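Kiminska puts its own odour numbers on the table

Satish Poduval has spent most of his working life on the wrong side of an inspector's clipboard, as he puts it. He ran the coating lines at a Proldale carton plant before moving to Kiminska, where he now heads the environmental services group. We spoke by phone on 26 April 2021, a few weeks after the firm began offering fixed-price odour and solvent audits to small printers and converters.
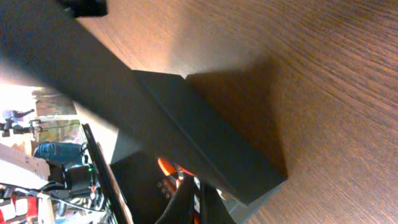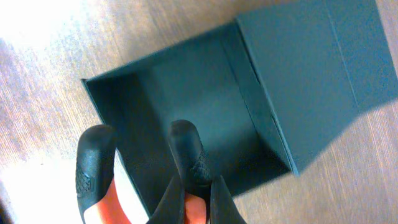
Wood grain in changing light, in both photos.

The audits are aimed at shops that have never had a full-time compliance person. Poduval says most of them know what their permit says, but haven't looked at whether the equipment still matches it.

"The permit gets written when the press goes in," he said. "Then somebody adds a dryer, somebody changes the ink, the ductwork gets moved to make room for a forklift. Ten years on, the drawing in the office is a drawing of a different plant."

Kiminska sends two people for a two-day visit. They walk the extraction system from the press to the stack, take airflow readings at each hood and go through the solvent purchase records. The client gets a written report and a list of repairs in order of urgency. Poduval said the firm does not sell the repair work to audit clients in the same year, a rule he insisted on when he took the job.

"If I find a fan that's worn out and then hand you a quote for a fan, you'd be right to wonder," he said.

The first full audit was done at Soliman, a label printer working out of a brick building that dates from 1954. The extraction there had been extended several times, and one branch had no damper. Airflow at the last hood on that branch measured 1660 cubic metres an hour, well short of what the original design called for. Poduval said the cause was a flexible duct that had sagged behind a storage rack.

"It was a cheap fix. They had been getting prices on a new fan," he said.

Soliman agreed to let Kiminska share its results with other customers. Not every client has been so open. Poduval said some owners worry that a written report will end up in front of a regulator, and he doesn't try to talk them out of it.

"I tell them to get their own legal advice before we start. It's their report. But an inspector with a meter is going to find the same thing I find – it just costs more when they find it."

Odour complaints are a bigger part of the work than he expected. Houses have gone up close to industrial streets that used to back onto paddocks, and neighbours ring the council over smells that may be well within licence limits. For those cases the firm uses Murnulari, a complaint log it built in-house that sets the time of each call against wind direction and the press schedule.

He gave the case of a converter that had been blamed for a smell through most of August. The log showed the calls coming on evenings when the plant was shut. The converter took the record to the council, and the complaints were looked at again.

"Sometimes it is the plant, though," Poduval said. "I've had to ring people and tell them that as well."

Asked what a small shop could do before paying for an audit, he said to start with the maintenance log. Filters should have a change date written on them, and hood dampers should be marked so that anyone can see if one has been moved. He also suggested keeping solvent delivery dockets in one folder, by month.

Kiminska plans to take bookings for carton and flexible packaging plants first, with commercial printers to follow. Poduval said he would like to train another auditor before the list gets much longer.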